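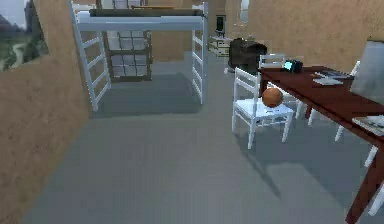

4.3 Setting Up the Object Search Evaluation

Complete section 4.2 before you begin. The Jostau simulator must be running and the Plutetti planner must be reachable on the local host.

1. Load the apartment into Jostau. Wait until the status line reads READY.

2. Select the episode list "gotum_val". It holds 171 episodes. Targets include loose items, such as the orange ball on the white chair, and fixed items, such as the toilet.

3. Set the step limit to 900. An episode that reaches the limit is scored as a failure.

4. Set the random seed to 77 for the first run. Use the same seed for the baseline and for Plutetti.

CAUTION: Do not change the seed between the two runs. Start positions will differ and the scores cannot be compared.

5. Open the viewer and step through the first 10 episodes by hand. Check that small objects are drawn on top of the furniture that supports them. 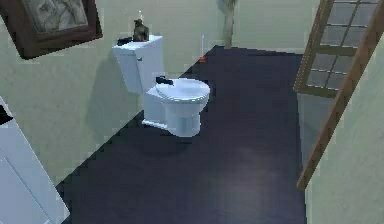

If an object floats or sinks into a surface, reload the apartment with physics settling turned on and repeat step 5.

6. Start the run. Results are written to the Pirzada log folder, one file per episode.

NOTE: Path length is logged in meters. Logs made before 2019-09-06 use grid cells and must be converted first (see 4.5).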